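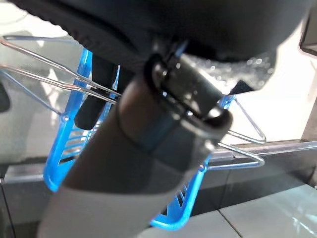
Clearing out the utility corner

I put this job off from January until the clocks changed. The corner by the back door had turned into the place where anything without a home got leaned, and I was tired of moving things to get to other things.

The blue plastic piece with the chrome wire rack on it was first. I like the color, a proper cobalt, and the slots along the side are good for hooking things through. They also hold dust like you wouldn't believe. I went at them with an old toothbrush and dish soap, then did the wires with a dry cloth. It took most of an hour - longer than the floor did.

The gray tube stays. Yuzuki Hattori wanted it gone, but I know I'd be looking for it by summer.

I also sorted the hardware drawer. There were 186 screws in there, counted because I'm selling the spares in bags of 10 to Kazuhiro for his shed. The Aravena hooks I bought two years ago were at the bottom, still in the packet.

Left to do: the shelf over the door, and a bag of rags that needs washing. I'll get to the shelf next month when the paint is in.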